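We use cookies to remember your reading preferences. Accept / Manage settings

4. Women in the cost and estimating offices

4.1 What the job cards show

The richest source we found, by a wide margin, was the set of job cards kept by the estimating office at Rosard. There are 236 of them, and what a pleasure they are to read! Each card follows one piece of engineering work from the first request to the final bill, and each has a box in the lower corner for the initials of whoever worked out the figures. For years these initials were treated as clerical marks. Once we matched them against the payroll books, we could see that 117 of the cards were worked up by women, nearly all of them hired under the title "computing assistant."

The title hides a great deal. A computing assistant at Rosard was expected to read a wiring plan, work out the load on every branch, price the copper and the switchgear, and defend the total in front of the section head. Mawar Tambunan, whose initials appear on 37 cards, also redrew plans when the load didn't add up. Her pencil corrections are still sharp, and on one card she has written "no -- will trip at full draw" beside a breaker that the drafting room had already approved. The replacement part is on the bill.

4.2 Moving between firms

We had expected careers to stay inside one company. They didn't, and this was the most exciting surprise of the project. Melur Sinaga started at Khoury, moved to Rosard as an assistant, and then went to Elter, where she was finally given the title of engineer. The Elter letter offering her the post is dated 19th October and asks her to start in November, with a note that she should bring her own slide rule. Five other women made the same move, so that six of the names in our set end up on the Elter staff list as engineers.

Why Elter? The firm was small, it was growing fast, and it needed people who could estimate a job without being shown how. Adi Mandagi, who ran the office, seems to have hired straight from the Rosard job cards: two of his letters quote card numbers. Rosard kept the old titles in place throughout, and the pay books show what that meant in wages (see Section 5).

4.3 Limits of the record

The cards stop short in several places, and water damage has taken the initials off a few. Khoury's payroll has not survived at all, so Sinaga's early years rest on her own account, given to her nephew and passed on to us by Amirul Jugah. We have used it with care, and where it can be checked against the Rosard books it holds up very well -- down to the name of the man at the next desk.

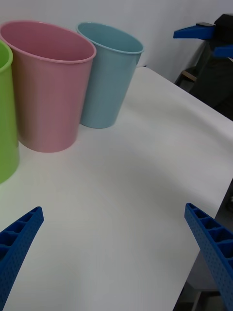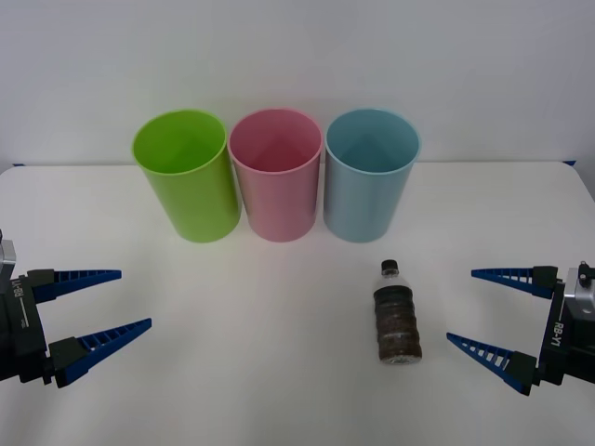
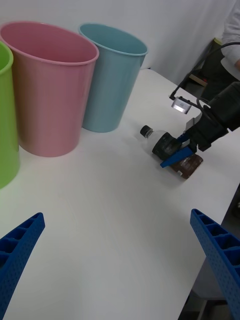
Figure 1. Green, pink and blue plastic containers on a white tabletop.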